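Wovcombe Mixed Small Items: Data Card

Toys, blocks and tools in one open bin, Cirnano release.

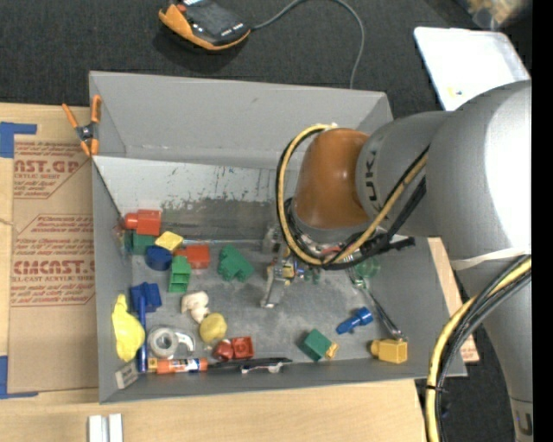
Nilmini Jayawardena asks that the card state up front that "mixed" means unsorted by kind as well as by color. Users of the February draft had read it as a set of matched blocks with a few extras, and split their lists accordingly. The wording in the next section follows that request.

Contents of the set

The set is a list of 170 small items kept together in gray open bins. Items fall into three kinds:

block: solid pieces in plain colors, including red, green, yellow and dark blue. Outlines vary. Some pieces have knobs, ridges, notches or a rounded end.
toy: any play item that is not a block.
tool: small hand items, real or toy-sized. No blades.

Kind is assigned by hand. Where a piece could be read as either block or toy, it is listed as block. The list has one row per item, and duplicates get their own rows.

Records

There are 3,346 records. A record is one layout of items in one bin, with the items present listed by item number. Items hidden under others are listed if they were put in at the start of the layout. A record therefore may name more items than can be seen from any one side.

Fields

record_id: integer, no gaps
bin_id: short text
items: item numbers separated by spaces
kind_main: the most frequent kind in the layout; blank when tied
spread: one of left, right, near, far, even
checked_by: initials

The spread field describes where most of the items lie on the bin floor, as judged from the near edge. It is a coarse label. Layouts with items along two sides take the side holding more pieces.

Color names

Colors are limited to a fixed list: red, orange, yellow, green, blue, white, black, gray, brown. Light and dark go in front where needed (dark green, dark blue). Two-color pieces take the color of the larger part first, then the smaller, joined by a slash. A red block with an orange knob is red/orange.

The Steinarsdóttir list used "lime" and "navy." These have been changed to green and dark blue throughout.

Bins and wear

Bins are reused across records and are not repainted. Scuffs on the floor and the sloping panel are normal and carry no label. A bin is retired when a crack goes through the floor or an edge catches on cloth. Retired bins keep their bin_id, and the number is not given out again.

Loose items that are not on the list are removed before a layout is recorded. If one is found later, the record stays in and the item is noted as 0 in the items field.

Checks

400 records were checked a second time against the item list. Errors found were corrected in place. Most were swaps between similar green blocks, which differ mainly in outline. A further 100 records were checked for spread only.

Known problems

Item numbers for the smallest tools were reassigned once. Files made from the February draft will not match.
kind_main leans heavily toward block.
No weights or sizes are given.
Brorico bins have a slightly different floor slope. They are marked with a B at the start of bin_id.

Changes

4th July: color names merged, duplicate rows restored, spread field added.

Corrections should give the record_id and the field name, one per line.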